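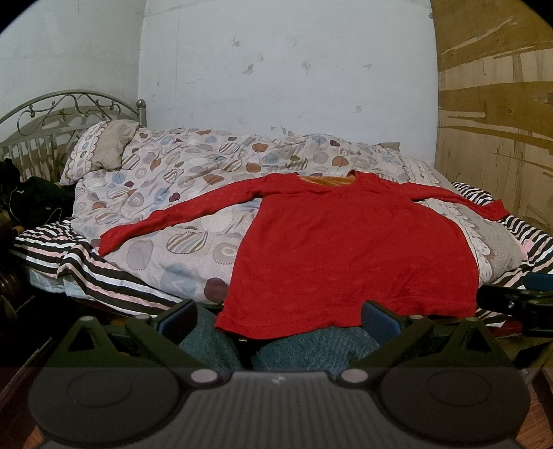
**Figure 3.** Red long-sleeved top laid out flat over a quilt with a printed cover.

### 4.2 Trigger gap and cold starting

The Stemcombe engine was tested first with its original trigger, and then with the Pelkonen replacement, which the supplier describes as a straight swap. It went in after 40 minutes and a good deal of language we have left out of the data. Each setup was given 50 cold starts, with the plugs cleaned every 7.

At the gap printed in the manual, the original trigger caught on the first kick in almost 60 percent of attempts. The replacement did worse until we stopped believing the manual. Opening the gap slightly brought the two level, and a second engine, fitted with the Tremari coil, behaved the same way. The Ivanel coil was dropped from the comparison in October after it failed on the bench — quietly, which was more than could be said for the engine.
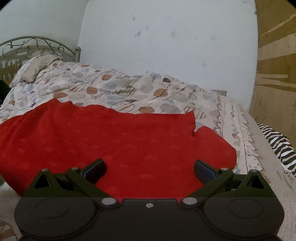

Does a wider gap also change the timing? On our engines it moved the spark a little later, so the timing was reset with a strobe after every adjustment.

Readings taken before we adopted that habit are left out of Table 2. They were very encouraging, and wrong. Idle speed was set by ear throughout, and the same ear was used for both engines.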